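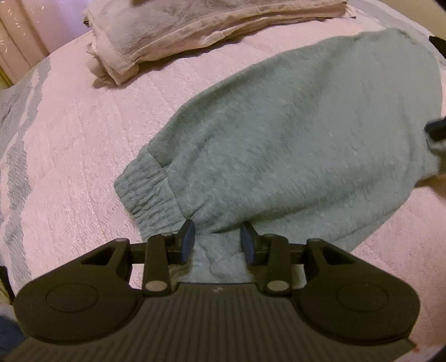 Folding on the bed: my textiles and home project, final report

I picked laundry because I do most of it in our house anyway, and because I was fed up with joggers coming out of the drawer looking like they'd been slept in. My question was simple enough – does it matter what you fold soft clothes on, and which end you start from?

The Brouwer module asks for 3,000 words for the full write-up and mine came to 2,987 (so close!), but this is the short version for the class page.

What I used

A double bed with a quilted cover, the kitchen table, and a pile of ordinary clothes: sweatpants, T-shirts, two hoodies and a jumper that really should have been retired by now. The sweatpants were the main event. Mine are Havari ones in a thick knit, and my brother lent me a thinner Modero pair so I could compare them.

What I did

I made 60 folds altogether, half on the bed and half on the table, and wrote down for each one whether I had to start again. For trousers I tried two starting points, the waistband and the ankle. With the ankle method you take hold of the bottom of one leg, pull it out straight, lay it over the other leg and then fold the whole thing up in thirds.

What I found

The bed was slower but I liked it much more. Quilting seems to hold on to knitted fabric a bit, so a leg you've straightened stays where you put it while you sort out the other one. On the table everything slid about, and twice the hoodie went on the floor. The annoying thing about the bed is the softness – if you press down to smooth a crease, the cover dips and you get a new crease next to it.

Starting from the ankle won for both pairs of sweatpants. Fig. 2 in the full report has the restarts as a bar chart, and the waistband bars are embarrassingly tall.

What I'd change

I'd wash everything on the same setting first. I'd also borrow a firmer quilt, and I'd like to try the Terketico folding board from the school store cupboard, which was out on loan all through February.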